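Dranness Assembly Parts Forum
Board: Marking and Storage
Topic: Placement of square markers on white parts

Simao_Coelho wrote:
Members are invited to comment on the draft guidance for marking plain white assembly parts. The draft proposes a single printed marker on each part, placed on the largest flat face. It would apply to all sets issued from January, including the 40 sets currently held in the Győri store. Comments should refer to the paragraph number where possible.

V_Cruzado wrote:
With reference to paragraph 2, I do not support the words "largest flat face". When a board is laid down, its largest face may well be underneath. I would prefer "a face that remains visible when the part is in its normal position". The set sheet could then state the position for each part.

Jhun_Espiritu wrote:
I must disagree with the previous contributor. A rule which depends on the normal position will be read differently by each store. Our own store issues 25 sets a month and the staff require one rule that can be applied without consulting a sheet.

V_Cruzado wrote:
The difficulty is noted, but a marker on the underside of a part is of no use to anyone, however simple the rule.

E_Abella wrote:
May I ask whether the Sumia labels are still approved? Ours lifted at the corners after five weeks. Printing directly on the part was discussed last year - I do not recall a decision.

Simao_Coelho wrote:
The labels remain approved for storage boxes only. A decision on direct printing is expected with the final guidance.

MA_Mercado wrote:
I attach three views in connection with paragraph 2.
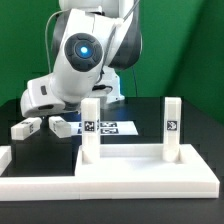
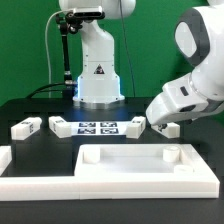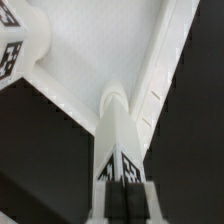
Paragraph 2 should in my view allow for parts that stand upright as well as parts that lie flat. The largest face is a reasonable choice for a flat part, but a tall one may be approached from more than one side. In the first view both posts are seated in the board with a marker on the front face, and this serves well from the front. The third shows two markers meeting at a corner edge, and I would ask that this arrangement be permitted for upright parts. The cost of a second marker is small.

Jhun_Espiritu wrote:
I could accept two markers on upright parts if the guidance defines "upright". I maintain my objection to the set sheet.

V_Cruzado wrote:
The second view has a marker on the top of one block and on the side of another, within the same row. I would regard that as support for a sheet. We shall evidently not agree on this point.

Simao_Coelho wrote:
Both positions will be recorded. A revised paragraph 2 will be posted to this board, and comments on paragraph 3 (storage boxes) may be submitted in the meantime.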